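Two-arm toy sorter takes shape in shared workshop

Members of the Ploltum workshop have been building a pair of tabletop robot arms since January, with the aim of getting them to put soft toys in a box and take them out again. The project is called Chisholm. Both arms are white, with black joints and a black gripper each, and they share one table and one open cardboard box.

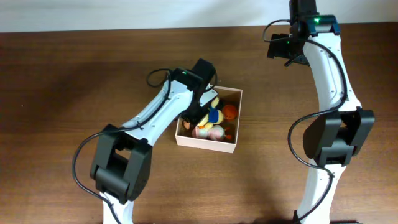

Parts and cost

The links were bought as a kit and the wiring was done on site. Noémie Bergeron, who leads the build, puts the bill at roughly 1,000 pounds, most of it for motors. Each arm is driven by its own controller, and a single desktop computer plans the moves for both. A shared stop button cuts power to the pair.

Soft items are a harder test than blocks, as they change shape when squeezed. The group also works with a pellet drum and an orange ball - rigid items that need a different closing force from a plush duck.

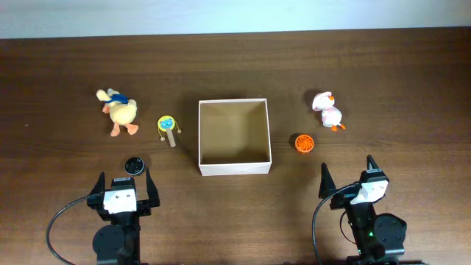
Sheldon Perron would have preferred one arm finished properly before the second was started, and thinks the planning code has suffered for it. Bergeron accepts that the code is behind. The collision check runs slowly, and the arms are limited to a low speed until it is rewritten.

The present work is on gripper calibration. The fingers are opened to a fixed width over the bare tabletop and the height is set from there. The group logged 142 calibration runs last month, of which 14 were thrown out after a cable worked loose at the joint.
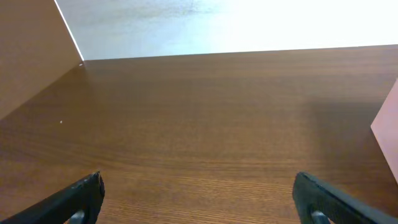 Can the arms be left to run alone? A member has to be at the table with a hand near the stop button whenever the motors are powered.

Glare from the varying light is the other open problem. The wrist cameras look down at the table from close range, and a shiny patch can upset the height estimate.
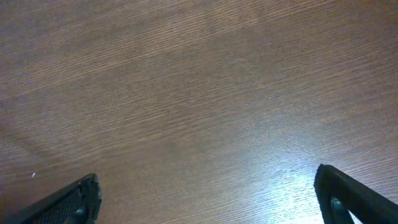

A matt cover for the table has been suggested, and a change to the exposure settings will be tried first - it costs nothing. The code is to be shared with members once the collision check has been replaced. Work on the arms continues in the evenings from 7 pm.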